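Forty Tries Before Lunch: A Talk With the Woman Who Teaches Robots at Borkthorpe

The teaching room at Borkthorpe is up a flight of stairs and down a very long hallway, and by the time I found it she had already poured me a coffee and apologized for the chair. She has been the lead demonstrator there for three years, and before that she taught piano, a fact she brought up so many times over the morning that I stopped thinking of it as a detour.

"It's the same job, really," she told me. "You put your hands where you want their hands to go, and you do it slowly, and you do it again. And then one day they play it back to you, and they've got all your bad habits!"

Her tools are simple enough. For the real arm in the corner she uses what everyone calls hand guiding, which means she takes hold of the wrist and walks it through the job while the motors go slack. For everything else she sits at a screen with a controller in each hand and steers from the gripper's point of view, inside a simulator called Stellow. A good run goes into the pile, and a bad one goes into a different pile (she keeps those too, and is rather fond of them). That week's target was 96 good runs of a plain approach: come in toward a wall with the fingers open, hold steady, back away.

I asked if it wasn't a little dull, driving up to a wall all day, and she laughed and turned the screen so I could see.
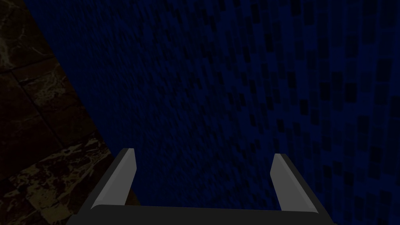
The operator's view in Stellow, with the gripper open in front of the blue wall.

"People expect the hard part to be grabbing things," she said. "But look at that blue. It's speckled in one place and it's little tiles in another, and you're coming at it on a slant. My eye wants to square everything up, so my hands start to drift. The model picks up the drift along with everything else, bless it."

She gave me a turn, which was kind of her and a mistake. My first 9 attempts were, in her word, "enthusiastic." I kept steering as though I were looking at the arm from across the room, and every time I got flustered I squeezed the trigger and shut the fingers on nothing at all. She never took the controllers away from me. She put her hands over mine, just as she must have done with a great many children and "Für Elise," and we went in together so slowly that I could feel my shoulders come down.

"There," she said. "That one we could almost keep."

We got to talking about speed after that. The newer demonstrators, she says, all want to look smooth, and smooth usually means fast, and a fast demonstration leaves out the small corrections a learner most needs to see. She likes a run with a wobble in it, so long as the wobble gets fixed. Her own average is roughly 19 seconds for an approach, and she has no plans to bring it down.

I wondered whether she ever watched the finished thing work by itself. She does, usually late in the afternoon when the room is quiet, and she admitted that she still leans in her chair when it turns.

"I can tell which runs it got from me," she said. "There's a little pause before it commits. I've always done that. I did it at the piano, too, and my teacher hated it."

Then she topped up my coffee, took back the controllers, and asked if I would mind very much sitting quietly while she did a few more.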